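4. Closing, checking and reopening the mailer

Applies to the Zarkard one-piece mailer in pink. Revised 2019-02-16 by Shirley Girard for the Dernel packing handbook.

The supplier's leaflet says this box "assembles in seconds and needs no tape." Both claims deserve a second look. It does go together without tape. Whether it stays together in a mail sack is another matter, and section 6 covers that.

4.1 Closing the lid

1. Set the box down flat, with the lid hinge away from you. A desk corner won't do. The base twists and the lid then goes in crooked.

2. Fold the two side flaps of the lid inward. If the crease fights you, run a thumbnail along it first. The leaflet says the creases are "pre-softened." Some are.

3. Bring the lid down and feed the front flap behind the front wall. Press at the middle, then at both corners.

4. Look along the seam. A narrow gap where the lid edge overlaps the side panel is normal and will not close up however hard you lean on it. A gap you can put a fingertip into means a side flap has folded under. Open it and start again at step 2.

CAUTION: Do not press on the center of the lid to "set" it. Annick Marchand tried this on a batch in December and got a dented lid on every box and no better fit.

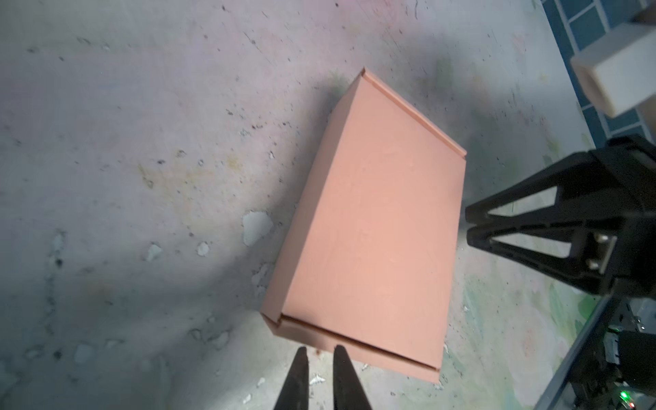 4.2 Reopening a closed mailer

The leaflet rates the box for 100 openings. We have not seen how that figure was arrived at, and our own advice is to stop trusting the tuck well before then.

1. Find the folded lip. The doubled cardboard is the strong part, so hold there.

2. Hold the base still with one hand. Ease the front flap out from one corner, working toward the other. Pulling straight up from the middle will tear it sooner or later.

3. Lift the lid and let the side flaps swing out by themselves.

4. If you plan to reuse the box, leave it standing open until you need it. Flattening and refolding takes more out of the corners than anything the mail does to them.

NOTE: A box that has been opened often goes soft at the folds before it shows any tear. Check by feel.

4.3 Refolding a box that has come partly undone

Sooner or later you will have one with the flaps splayed and the sides half up. Resist starting over from a flat sheet.

1. Stand the sides up first and hold them at opposite edges. One hand on each side works better than any of the clips sold for the purpose.

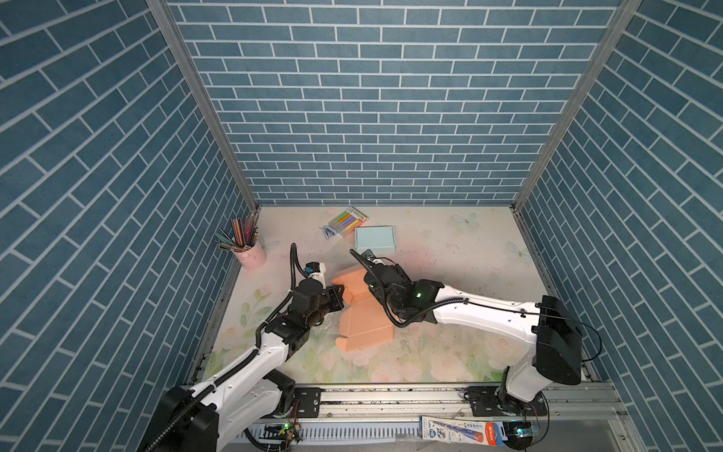
2. Tuck the corner tabs in while the sides are still held. Letting go to "see if it stays" only puts you back at step 1.

3. Fold the front wall over the tabs and push its locking edge into the slots in the base. You should feel it catch. If it only rests there, the slots are worn and the box should go to recycling.

4. Close the lid as in 4.1.

CAUTION: Glue on the corner tabs is sometimes suggested. It makes a sturdier box that cannot be flattened again, so keep it for boxes on their last trip.

Part numbers: pink mailer, 661. Replacement inner liner, 111 (rarely worth ordering).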